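Pirnach Chapel Opens Lay Ministry Course to Other Congregations

Dec 9, 2020

The lay ministry course at Pirnach Chapel will be open to people from any congregation when it resumes in May, the chapel's board said. Until now only Pirnach members could enroll. The course runs for 40 weeks and covers preaching, funeral and wedding services, and visiting the sick. Those who finish receive a certificate but are not ordained. 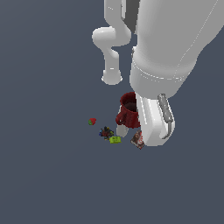

Bhavana Chacko said the change was overdue, and that small churches without a full-time pastor had been asking for places for years. She would like to see evening classes added as well.

The fee is $200, payable in 4 parts. Students from Astance and Kulkarni Hall, the two nearest partner churches, pay half. Around 40 people are expected to apply, and places will be given in the order forms are received.
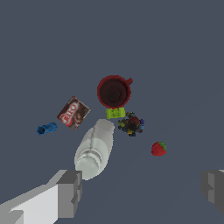
Applicants need a letter from their own church and must attend an opening talk at the Floltance Road meeting room. The talk is followed by a social hour. Coffee and tea will be served, but guests should bring their own mug, like the red one here, and anything they want to eat. Forms are available from the chapel office and should be returned by mail or in person.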